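Sunholm Tall Bookcase, Model 553: Owner's Guide
Section 4: Leveling, Anchoring and First Loading
July 24, 2020
By Ute Stöcker

By now the bookcase is upright and you have one screw left over. It is the spare. If you have more than one left over, go back to Section 3 and take your time.

You will need the bag marked Besix (wall brackets, wide washers, felt pads), a spirit level, a pencil, and a second adult who is still speaking to you after Section 3.

Leveling

1. Put the bookcase where it is going to live. Not near where it is going to live. Moving it later means emptying it.

2. Lay the level on the bottom shelf, left to right, then front to back. Floors in older homes have opinions, and the bubble will report them.

3. Turn the front feet by hand, a half turn at a time. The feet give you 30 mm of travel. If you need more than that, your problem is bigger than a bookcase.

4. Check again on the top shelf. If top and bottom disagree, believe the top one and look for a side panel that was not pushed home.

NOTE: Do not use folded cardboard under a foot. It works well for a week.

Anchoring

5. Mark the bracket holes on the wall through the top rail. Move the bookcase aside and look for pipes and wiring before drilling.

6. Drill, plug, and fit the two brackets with the wide washers against the wall. The plugs supplied are for solid masonry. For drywall, find a stud or buy proper anchors; the ones in the bag will come out with a tidy little cone of plaster.

7. Slide the bookcase back and drive the bracket screws until snug. Stop there.

CAUTION: Tall furniture tips. Anchor it even if you have no children, no cat and no plans to climb it. The load ratings in this guide assume both brackets are fitted.

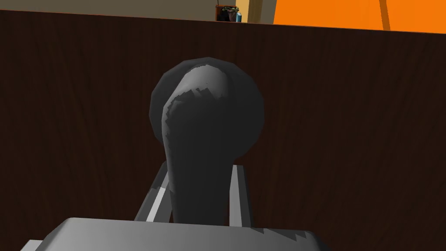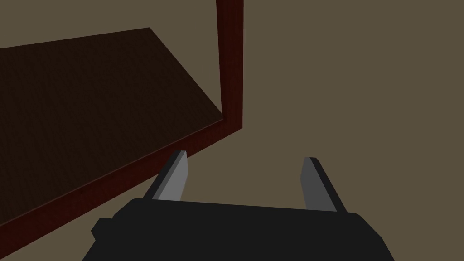
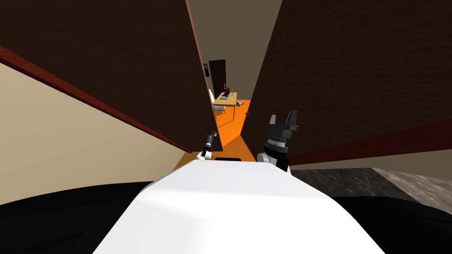 Check the finish before you load anything, while the surfaces are still bare and you can still reach them. Look at the shelves and the uprights together in daylight, and decide whether you are happy with how the tones sit side by side. Mixed wood tones are a respectable choice: the nearly black-brown board in the second picture runs up to a post in a much redder wood, and the two get along. What you are looking for is a mix you did not order. If one shelf is plainly the wrong shade, set it aside, and send us the four digits stamped on its back edge. A shelf stamped 2099 belongs to the Arancibia sideboard and will never match, however long you stare at it.

First loading

8. Start at the bottom with the heavy things: atlases, cookbooks, the encyclopedia you are keeping for reasons of your own.

9. Fill each shelf from the ends toward the middle. The limit is printed on the label inside the left upright.

10. After a month, retighten the shelf bolts with the small key. You will have lost the small key. Any 2 mm hex key does the job.

NOTE: A slight creak during the first few evenings is normal. A loud one is not. Unload the shelf and repeat steps 2 through 4.

CAUTION: Keep liquids and freshly watered pots off unsealed shelf edges. Wax does not count as sealing, whatever the tin says.

If the back panel bows after loading, see Section 5, which covers it at more length than anyone has asked for.

Related
Section 3: Joining the Uprights
Section 5: Back Panels, Bowing and What to Do About It
Killar Glass Door Kit: Fitting Guide
Arancibia Sideboard: Replacement Parts
Waxing and Oiling Sunholm Furniture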